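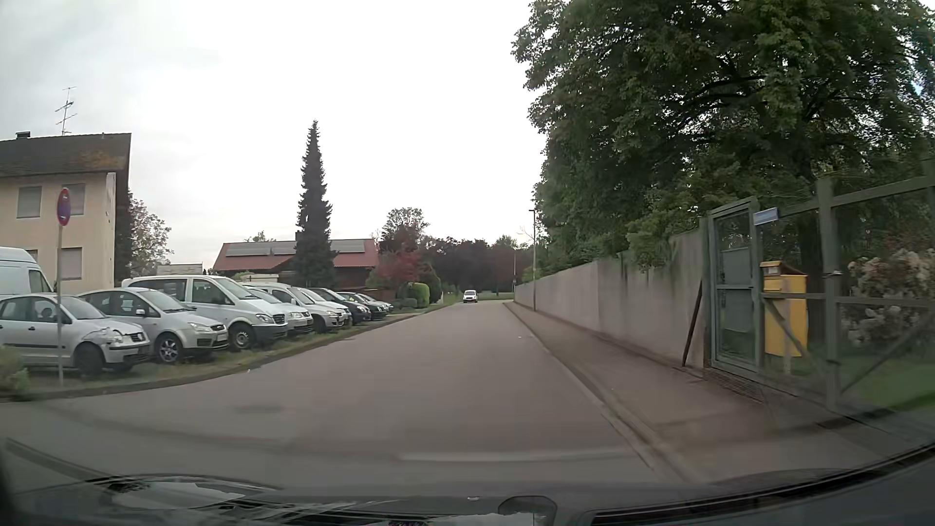
Road and parked vehicles at Steinbach

Ostermann hand course

The Ostermann hand course is a program of gentle exercise and rest for musicians with sore or overworked hands, taught in the small town of Steinbach. It is named after the cellist and physical therapist Hildegard Ostermann, who put it together over many years of helping fellow string players, and who by all accounts was never in a hurry with any of them. It is meant to go along with ordinary medical care, and anyone joining is asked to see a doctor first.

Background

Ostermann had played in theater orchestras since her student days, and she began keeping notes when her own left thumb started to ache during long rehearsals. Those notes, passed from one music stand to the next and copied out by hand more than once, grew into a booklet of 128 pages with friendly drawings by her stand partner, Gerd Hinrichs. The first course was held one September in the town's old music school, with tea served at every break, a custom that has lasted to this day.
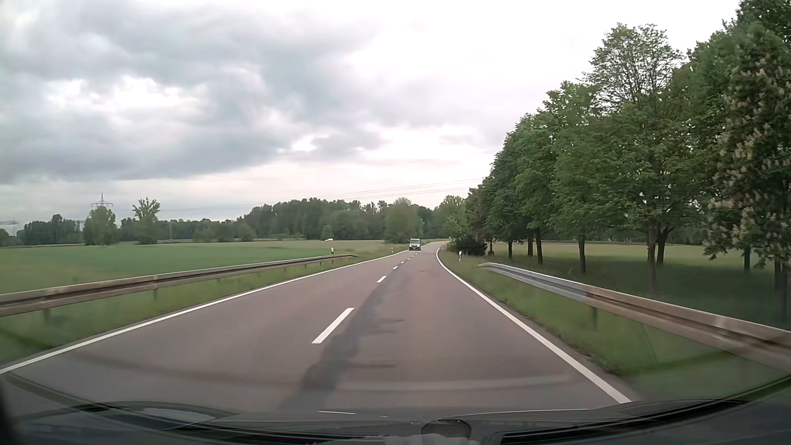

Method

A course runs for two weeks. Mornings begin away from the instrument, with slow movements of the shoulders, elbows and wrists, and only later do players pick up a bow or sit down at a keyboard. Practice is split into short spells, and students write down how their hands feel after each one. Ostermann liked to say that a pupil should stop while still wanting to play a little more, and her teachers still repeat this fondly. Gunther Lammers, a pianist who took over the teaching after her, added a set of exercises for wide chords and a quiet hour after lunch.

Reception

The course has been well loved by those who took it, and 338 players have completed it under Lammers. Doctors have been more careful. The hand surgeon Rüdiger Teuber praised its patience and good sense, but pointed out that it had never been compared with standard hand therapy, and that many sore hands get better with rest alone. Lammers agreed with much of this and now asks former students to send in a short letter a year later.

See also

Tendinitis
Focal dystonia
Occupational therapy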